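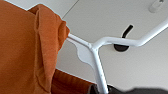 Lacey Lockwood: Same fault on ours. The arm holds for a minute or two with nothing on it, then drops a notch once a bath towel goes over the bar. Smaller items are fine. Is there a part for this or does the whole rack get swapped?

Support, 9:40: Thanks, Lacey. I have merged your report into ticket 167, as both concern the Genell folding rack. Please confirm two points:
Does the arm drop on one side or both?
Is there any play in the joint when the rack is empty?

Lacey Lockwood: One side only. There is a little play, maybe a pencil line's worth. The other side is solid.

Support, 11:15: Understood. That points to the locking pin inside the joint, not the tube. Please try the following before we send anything out.

1. Take everything off the rack and fold it flat.
2. Open it again slowly and listen for a click at each joint. The pin can stop short of its seat and still feel locked.
3. If one side does not click, press the arm outward with your palm until it does. Do not use a mallet.
4. Hang one towel folded in half over the bar, with the weight even front and back.
5. Leave it for 16 minutes and check the arm height against the other side.

Lacey Lockwood: Done. No click on the bad side at step 2. Got one at step 3 with a fair push. Towel has been on since lunch and the arm is level. A second towel next to it – also level.

Support, 2:05: Good. Pin was not seated. Please fold and reopen the rack a few more times over the next week. If the click goes missing again, the spring is weak and we will replace the joint.

Lacey Lockwood: It went again on the fourth opening. Same side. Pushing it out still works but I would like the part.

Support, 3:30: Joint kit requested from the Prundley warehouse. It contains 2 pins, 2 springs and a cover. Fit both springs even if one side is good; a mixed pair tends to lock unevenly. The older Candau kit looks similar but the pin is shorter, so please do not substitute it.

Status: waiting on part
Assigned to: Ackroyd desk
Next check: October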